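**Normas de la liga de fútbol sala: ¿quitamos el doble punto en los desempates?**

**kitex_lateral**
3 Feb 2023

Abro tema porque en la reunión de capitanes no dio tiempo. El reglamento de la liga dice que, si dos equipos acaban empatados a puntos, cuenta primero la diferencia general de goles y después el enfrentamiento directo. El año pasado Ruggiero quedó por delante de nosotros por un gol, y nosotros les habíamos ganado los dos partidos. No digo que nos robaran nada, la norma estaba escrita. Digo que habría que cambiarla antes de que empiece la segunda vuelta o, si no se puede, para la temporada que viene.

Propuesta: primero enfrentamiento directo, luego diferencia general, luego goles a favor.

**portero_suplente**

En contra. La diferencia general premia jugar en serio toda la temporada. Con el directo, un equipo que pierde un partido en noviembre con tres bajas ya sabe que en mayo va por detrás.

**kitex_lateral**

Y con la diferencia general, el que pilla al Besstead el día que vienen cinco justos y sin cambios le mete 21 y tiene media temporada hecha. Eso pasó. El que jugó contra ellos con la plantilla completa ganó 4-2.

**besstead_10**

Gracias por recordarlo. Fuimos cinco porque el partido se movió al martes con un día de aviso. Si el aplazamiento lo hubiera pedido otro equipo, no se jugaba.

Estoy a favor del directo, pero pondría también un tope: a efectos de desempate, ninguna victoria cuenta por más de diez goles. En otras ligas municipales lo hacen y no pasa nada.

**portero_suplente**

Lo del tope sí lo firmo. Lo del directo sigo sin verlo. ¿Y si empatan tres? Hay que hacer una miniliga entre ellos y la mitad de los capitanes no sabe calcularla. 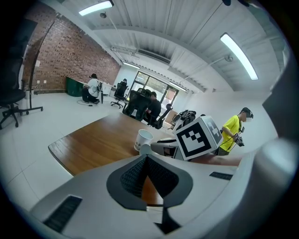 Además, el acta se rellena a mano y cada temporada aparece algún resultado cambiado. Con la clasificación general lo corriges una vez y ya está. Con miniligas tienes que revisar todos los cruces.

**ruggiero_b**

Hablo por Ruggiero. Nosotros votaríamos que sí al directo, aunque el año pasado nos viniera bien lo otro. Lo que no aceptamos es cambiarlo ahora. La liga ha empezado con unas normas y termina con ellas.

Sobre la miniliga: se suman los puntos de los partidos entre los tres y, si siguen iguales, los goles de esos partidos. Son seis partidos. Se hace en cinco minutos.

**kitex_lateral**

De acuerdo con dejarlo para la próxima. ¿Cuántos votos hacen falta?

**ruggiero_b**

Dos tercios de los equipos inscritos, o sea, el 67 % redondeando. Artículo de modificaciones, al final del PDF.

**futon_fs**

Los de Futon no vamos a votar hasta que se aclare lo de los aplazamientos, que me parece más grave que el desempate. Llevamos dos partidos pendientes y el polideportivo solo nos da la pista a las diez y media de la noche. Hay gente que entra a trabajar a las seis.

**besstead_10**

Eso merece tema aparte. Ábrelo y te apoyo, pero no lo mezcles o no se vota ninguna de las dos cosas.

**futon_fs**

Abierto. Está en el subforo de calendario.

**portero_suplente**

Resumo lo que llevaría a la reunión de mayo:

- Tope de diez goles por partido a efectos de desempate.
- Enfrentamiento directo antes que diferencia general, votado por separado.
- Nada de esto se aplica a la temporada en curso.

Yo votaré que sí al primero y que no al segundo.

**kitex_lateral**

Me vale. Añade que el acta la firmen los dos capitanes el mismo día, que es lo que evita los resultados cambiados.

**ruggiero_b**

Eso ya está en el reglamento. Lo que falta es que se cumpla.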